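Sikus two-arm kit, worth the money?

tornbracket
I've had the Sikus bench kit from Nekesero running since February. Two arms, enclosure, a camera at the wrist. Setup took me 90 minutes. I mostly run block sorting with a round divided container. Ask if you want to know anything before you order.
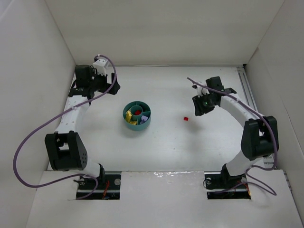
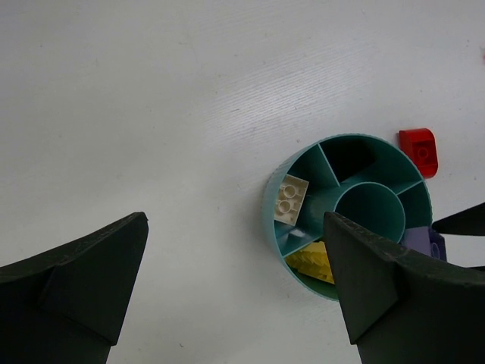

The arms have been fine. My complaint is cable routing. The purple cable on the left arm hangs well outside it, and on long sweeps I worry about snagging. I slowed everything to 30 percent for now.

millrun_591
What did you pay? Skumevico wants 700 more than Nekesero for the same kit.

tornbracket
List price from Nekesero, plus shipping. Skumevico includes a second year of support.

gantry_pete
Skip the support. I used it once and got a link to the manual. Put the money into spare fingers.

owlhouse
Disagree. They replaced a wrist motor for me in four days, no argument. Depends who picks up the ticket.

millrun_591
How is the wrist view on small parts? The fingers look like they take up a lot of it.

tornbracket
They do. On the final approach they can cover part of what you want to pick. I use the overhead camera for planning and the wrist one for the last bit.

gantry_pete
Björklund sells narrower fingers that fit this gripper. Grip is worse on smooth bricks though.

owlhouse
Mine slipped constantly. Went back to stock.

tornbracket
I'll stay with stock then. Clips for the cables are on order.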